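Re: [flalley-data] counts for March

> The Nunton set has 3,558 episodes, but only 3,343 pass the check.
> Do we drop the rest?

Please do not drop them yet. I looked at several near the sofa, and the red and white fabric is in view with the fingers open.

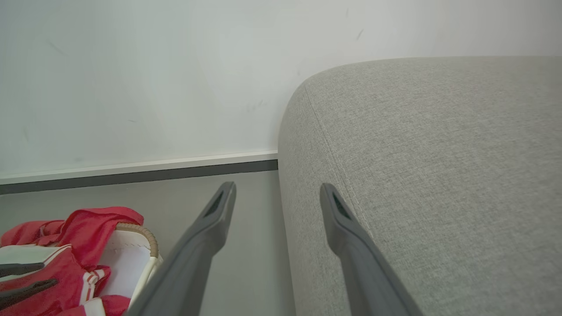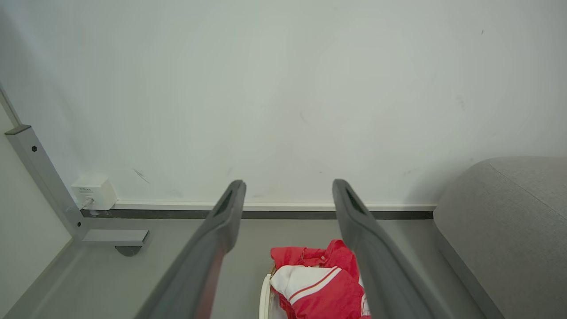
My proposal is to keep them under a separate label – the check is too strict on start position. I will run it again with 14 changed limits and put the new list on Stastbridge this evening.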